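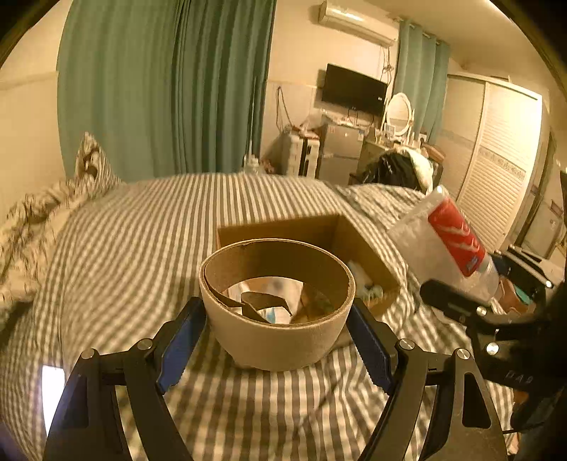 The box and the cardboard ring on the bed, and the red-label bottle held above.

I finally got to the bedroom box!! If you've been reading since October you know the one. It moved with me from the Primdale apartment, it never got a proper home, and every time I couldn't decide where a thing lived, in it went. Tape, plastic bits, packets, bottles. I have walked past it so many times (and stubbed my toe on it twice).

My method is very low-tech. Everything gets done on the bed, because if the stuff is on the bed then I have to finish before I can sleep. I learned this from Kelly Wragg, who used to share a place with me on Henao and could clear a whole closet between dinner and bedtime. I started at 2 in the afternoon with a big glass of iced tea and the AC going, and I was so excited to get into it that I forgot to eat lunch.

First thing I do is pick out the real trash. Torn cardboard, crinkly wrapping, scraps that were "packing material" once upon a time. I love this part! You get that quick little rush of progress before you've had to make a single hard choice. Short cardboard tubes I do keep, by the way. They're great for standing up inside a drawer with a charging cable coiled in each one.

Bottles come next. I check each cap, wipe it down, and decide if it's bathroom or bedside.

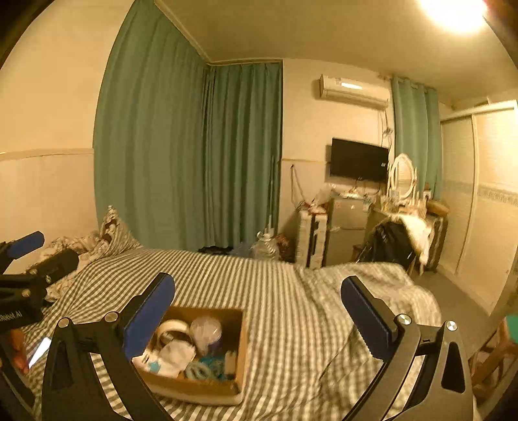 Then it's the small stuff, and I have to be strict with myself here. Tape goes to the kitchen drawer, where I'll look for it anyway. Packets get read and either used this month or given away. Anything coiled or stringy gets a twist tie so it doesn't grab hold of everything else the next time I reach in.

And I'm keeping the box! I went back and forth on buying one of those nice fabric bins, but an open box on the closet shelf works fine, and I can write on the side with a marker. Fredy Cárdenas asked in the comments last time if I line mine. I haven't yet, but I have some leftover shelf paper and I think it would look so cute.

Next up is the shelf over the desk, and then all those cables. Wish me luck with the cables.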